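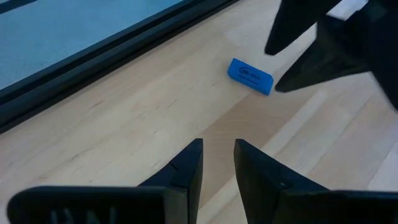
¿Cómo quito marcas de lápiz de una mesa de madera clara sin estropear el acabado?

Comunidad Pelunex > Casa y mantenimiento > Mesas y superficies

Publicado por Tainá Queiroz el 8/10/26
3,768 visitas

Hola a todos. Tengo una mesa de trabajo de madera clara, de esas hechas con tiras estrechas pegadas unas al lado de otras. La compré de segunda mano en Flotthorpe y el vendedor no supo decirme si lleva aceite, cera o barniz. Al tacto es bastante lisa, pero no brilla.

La uso para dibujar y para marcar plantillas, y con el tiempo se ha llenado de rayas de lápiz. Casi todas son de cuando la regla se sale del papel. También hay una zona grisácea donde apoyo la mano, que supongo que es grafito extendido.

Tengo una goma azul rectangular, bastante dura, que compré para el papel. La probé en una esquina y la raya se fue casi entera, pero me parece que en ese punto la madera quedó un poco más mate que el resto. Puede que sea la luz. No he seguido por si acaso.

Mis dudas son estas:

Si puedo usar esa goma en toda la mesa o me conviene otra más blanda.
Si después hay que limpiar con algo húmedo o mejor en seco.
Cómo saber qué acabado lleva la madera antes de ponerle ningún producto.
Si las motitas oscuras que tiene repartidas son suciedad o son de la propia madera. Con la goma no salen.

También tengo sobre la mesa un panel grande de cristal con marco negro, y me preocupa que se meta polvo de goma por el borde del marco.

No quiero lijar si se puede evitar. Gracias.

Cleiton Portela
Respondió a esta consulta
54 personas encontraron útil esta respuesta

Hola, Tainá. He restaurado unos cuantos tableros de ese tipo y lo que cuentas tiene arreglo sin lija.

Empieza por averiguar el acabado. Pon una gota de agua en un sitio que no se vea, por ejemplo en la cara de abajo cerca de un canto, siempre que esa cara esté acabada igual que la de arriba. Espera cinco minutos. Si la gota se queda redonda y al secarla no deja nada, hay barniz o una capa de cera en buen estado. Si la madera se oscurece debajo de la gota, está sin proteger o el aceite ya se ha gastado. La mancha de agua de una gota desaparece al secarse.

Para distinguir la cera del barniz, pasa la uña con suavidad por la misma zona escondida. La cera suele dejar un rastro blando y algo pegajoso. El barniz no.

En cuanto a la goma, las de color pueden dar dos problemas. Uno es que algunas llevan abrasivo, sobre todo las pensadas para tinta, y eso es lo que deja la madera mate. El otro es que a veces sueltan un poco de color, y en una madera tan clara se nota. Frótala sobre un papel blanco de buena calidad y mira si levanta fibra o deja rastro azul. Si hace cualquiera de las dos cosas, guárdala para el papel. Una goma blanca de vinilo, de las blandas, va mejor para la mesa.

Lo que hago yo:

Retiro todo lo que haya encima y paso un paño de microfibra seco, sin apretar. Si hay grafito suelto y empiezas directamente con la goma, lo extiendes.

Para la zona gris donde apoyas la mano, utiliza goma maleable. Se presiona y se levanta, sin frotar, y se amasa para sacar una cara limpia. Es lento, pero saca bastante.

Las rayas se borran siguiendo la veta, con pasadas cortas. Si frotas a través, el grafito se mete en el poro.

Recoge los restos con una brocha suave o con la aspiradora a poca potencia. No soples.

Lo que quede se quita con un paño apenas humedecido en agua con una gota de jabón neutro. Luego otro paño solo con agua, muy escurrido, y uno seco enseguida. Si la prueba de la gota salió mal y la madera absorbe, sáltate la parte húmeda hasta que le des una mano de aceite.

Para el brillo perdido de la esquina, mírala con una lámpara baja, de lado. Si la diferencia se ve también así, es que la goma ha rozado el acabado. Con cera incolora se iguala en la mayoría de los casos, y si la mesa lleva aceite, con una mano fina del mismo tipo. Si lleva barniz, la cera disimula, pero no lo repara.

Las motas oscuras, si no salen con nada y siguen más o menos la dirección de la veta, son de la madera. No las rasques.

Y para el cristal, cinta de carrocero de baja adherencia sobre la junta del marco mientras borras. Retírala el mismo día.

Si al final decides lijar pese a todo, no lo hagas por zonas. Se ve el parche. Y el grano 2,000 que recomiendan a veces en los foros es para pulir lacas, en una madera al aceite no te va a servir de mucho.

Siqueira
116 personas encontraron útil esta respuesta

Yo uso goma blanca de toda la vida y luego un paño húmedo y listo. Tengo la mesa así desde hace años y está bien. Alcohol NO, que a mí me dejó un cerco y era barniz.

Greltgate
Sin votos

Miga de pan. Mi abuela lo hacía con las paredes y funcionaba. Pan del día, sin corteza, y se frota en redondo. Para la madera no lo he probado, pero supongo que es parecido. Luego hay que barrer bien las migas.

Tainá Queiroz
Comentario a la respuesta de Cleiton Portela

Gracias, muy completo. He hecho lo de la gota y la madera se oscureció enseguida, así que entiendo que está sin proteger o casi. La goma azul no deja color en el papel, pero sí levanta un poco de fibra. Voy a comprar una blanca y una maleable. ¿El aceite tiene que ser incoloro? No me gustaría que se pusiera más amarilla.

Cleiton Portela

El de linaza amarillea, evítalo. Busca un aceite duro para madera clara, que suele llevar algo de pigmento blanco para compensar. Prueba primero por debajo y déjalo secar entero antes de decidir, porque mojado siempre parece más oscuro de lo que queda. Y quita todo el grafito antes de aceitar: lo que dejes se queda ahí.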